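Ruba Haddad
2018-09-02

Thread on wooden tabletops, grain and cleaning, after three separate people asked me what to put on theirs. Short answer: less than you are using now.

2/ Start with how the board was cut. A flat-sawn board is sliced across the growth rings at a shallow angle, so the rings come out on the face as long nested arcs. Woodworkers call this cathedral grain. Quarter-sawn boards show straight parallel lines instead.

3/ The cut matters for movement. Flat-sawn wood swells and shrinks across its width more than quarter-sawn wood does. If your top was screwed down tight to the frame with no slotted holes, expect it to cup or split at some point. Check the underside before you blame the finish.

4/ Species matters less than people think for daily care. Maple and birch are both pale, both close-grained, and under a clear coat most buyers can't tell them apart. I have sold both from the same rack at Akl and had them returned as each other.

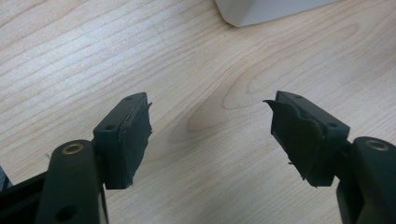
5/ What does matter is the finish. Test a spot on the underside with a drop of water. If it beads and stays beaded, you have a film finish such as lacquer, varnish or polyurethane. If it darkens the wood in a few minutes, you have oil, wax or nothing.

6/ Film finish: damp cloth, a little dish soap, dry cloth. Go with the grain. Do not oil it. The oil can't get in, so it sits on top and collects dust until you write to me asking why the table is sticky.

7/ Oil finish: same cleaning, then a thin coat of oil when the surface starts to look gray or feels rough. Wipe off everything that has not soaked in after 11 minutes by the clock. Lay the rags flat outdoors to dry – balled-up oily rags can catch fire by themselves.

8/ Pale wood yellows. Light does it, and oil-based varnish does it faster. Anything left in one place all summer leaves a lighter patch under it. Move your things now and then. I rotated mine in July and the old patch is still fading in.

9/ White rings from hot cups are moisture caught in the finish. Leave them alone for 2 days first, many go without help. Black rings are usually iron and water reacting in the wood itself, and those mean stripping the finish.

10/ Sanding. For an oiled top, stop at 200 grit or the nearest paper your store has. Finer than that and the surface closes up and takes less oil. Vacuum, wipe, let it dry, then look at it with a lamp held low to one side. Scratches you can't see from above will show.

11/ Veneer: look at the edge. If the arcs on the face don't continue into end grain at the end of the board, treat it as veneer and keep the power sander away from it. Hand sand lightly or leave it.

12/ Products. I use the plain Trirnico oil and an old cotton shirt. The Mulent spray is fine on film finishes but costs more than soap and does the same job. Nobody pays me for either opinion. Questions below, please include what the water drop did.

Comments

Tarek Chamoun: Drop soaked in at one end and beaded at the other. Same board.

Ruba Haddad: Finish has worn through at the end that soaks. Sand the whole top and start over, patches will show.

deskbound8: Is mineral oil ok? It's what I have for the cutting board.

Ruba Haddad: It is safe but it never hardens. You will be reapplying often.

lowlamp: The lamp thing just ruined my evening.

More from this account
Why drawers stick in August
Slotted holes and figure-eight clips
Reading end grain
Chair glue, old and new

Contact | Terms | © 2018 Trerport | Back to top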